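Ticket 1395: Meeting room lights drop out after 13 minutes
Opened by: Margit Backlund
Assigned to: Ezequiel Robles
Status: Monitoring

Ceiling lights switch off with people seated. Wall switch restores them. Fault repeats daily.

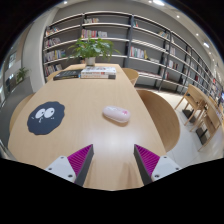
Sensor timeout was set to 13 minutes at the Stedent panel. Changed to 90. Overhead lights were on and reflecting off the long wooden table, so glare may be skewing the daylight reading. Daylight input disabled for now.

Margit to report any further dropouts here.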